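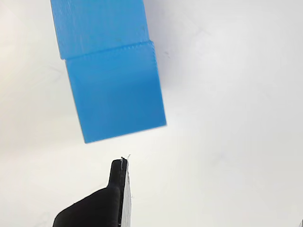 ## About Istden

Istden records robot demonstrations for companies that want an arm to learn a job from a person. Our operators do the task by remote control, and we save each attempt along with the camera views. Customers get the recordings, our notes on each one, and a list of the attempts we threw out.

Most of our work is picking, placing and stacking. We use plain blocks for the first stage of every project. They are cheap to print and easy to tell apart from a white table, and a dropped block does no harm.

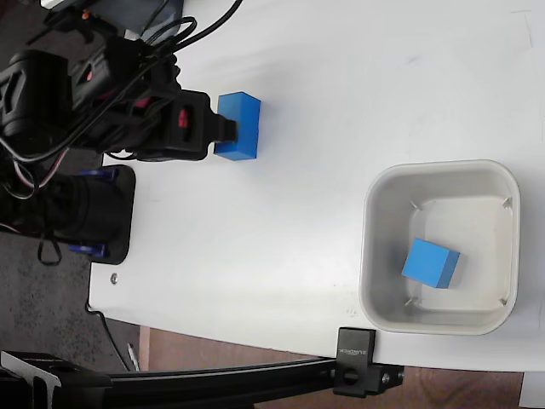 A standard order is 1000 demonstrations of one task. New operators train for 30 hours before any of their recordings go to a customer. They learn to move at a steady pace, close the gripper once, and stop if a grasp looks wrong. Failed attempts are kept in a separate folder, and some customers ask for those too.

We have finished 117 projects so far. Fliltari is our in-house recording software, which we also license. Brutasa is the review tool that goes with it. Every recording is watched from start to end by someone other than the operator who made it.

### Visits and courses

Our Prydderch course teaches remote operation to beginners. It runs for 3 days and includes time at the controls. The next one is in September. Visitors are welcome in the afternoon if they write to us first.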